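Learning Zone – Robots – What happens on a robot open day?

For readers aged 8 to 11

Each summer the Denberg Centre for Automation opens its workshops to schools and families. Children who come on the open day can meet the engineers, watch the machines and ask as many questions as they like. This page explains what visitors see, and some of the ideas behind it. It may be read before a visit, after one, or by anyone who would simply like to know more.

What is a robot?

A robot is a machine that can sense something about the world, make a decision and then move. A washing machine moves, but it does the same job in the same order each time you press the button. A robot has to cope with changes. If a cup has been put down in a new place, the robot must find it before it can pick it up.

Many people think of robots as metal people with arms and legs. Very few of them look like that. Some are only an arm fixed to a bench. Others are flat boxes on wheels that carry goods from one end of a building to the other.

The first hall: Fusto

The open day begins in the Grirneck Hall, where visitors meet Fusto. Fusto is a robot arm that stands on a heavy base behind a clear safety screen. It bends at joints in much the same way as your own arm bends at the shoulder, elbow and wrist.

During the demonstration, Fusto moves small boxes from one tray to another. It works slowly while visitors are present. An engineer then turns one of the boxes on its side, and Fusto has to look again before it moves. Sometimes it drops the box. The engineers do not mind this, and neither should you – a mistake shows them which part of the program needs more work.

Each demonstration lasts 20 minutes, and there is time for questions at the end.

The second hall: how robots learn about homes

In a factory, everything has its place. A home is much harder for a robot. Things are soft, shiny, round or see-through. They are pushed to the back of shelves and hidden behind one another.

The Samarakoon Room is where our engineers work on this problem. They use a gripper, a kind of simple hand with 2 fingers, which a person can hold and move about. A camera travels with it. The person reaches for everyday things, and the camera records what the gripper "sees" as it goes. A computer can then study a great many of these recordings and begin to find patterns in them: how close to come, how wide to open the fingers and when to close them.

The camera has a very wide lens, rather like the peephole in a front door. It makes straight shelves look curved, but it takes in a great deal at once.

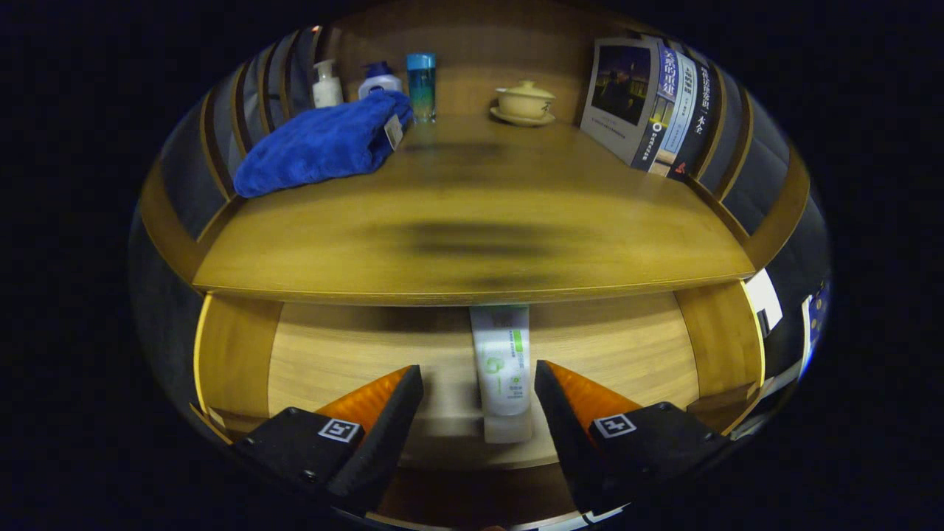
A person finds this sort of work easy. You have been practising since you were a baby, and your hand already knows that a towel will squash and a teacup will not. A computer has to be shown. A tube standing on its cap may tip over if it is touched too quickly. A book that leans against its neighbours has to be drawn out with care so that the rest do not slide.

The pads on the inside of the gripper's fingers have ridges, which help it to hold on. Look at the soles of your trainers and you will find the same idea. The black and white squares on the fingers are markers. A computer can pick them out in the recording and use them to work out where each finger is.

Try it yourself

Visitors to the Samarakoon Room are invited to take a turn with a practice gripper. You can try the same thing at home or in the classroom. You will need a pair of kitchen tongs and 3 things that will not break, such as a sponge, a sock and a plastic cup.

Put your things on a low table. Pick each one up with the tongs and move it to another spot. Now close one eye and try again. Most people find that it becomes harder to judge how far away things are.

Words to know

Gripper – the part of a robot that takes hold of things.
Sensor – a part that tells the robot about the world, such as a camera.
Program – the instructions that a computer follows.
Marker – a printed pattern that a computer can find easily.

Notes for teachers and parents

The open day is free of charge. The Centre can welcome 200 visitors, and places must be booked by the end of June. Children must be accompanied by an adult at all times. Long hair should be tied back in the Grirneck Hall, and bags should be left in the cloakroom.

Page last reviewed: July 7, 2020
Denberg Centre for Automation, Schools and Families Office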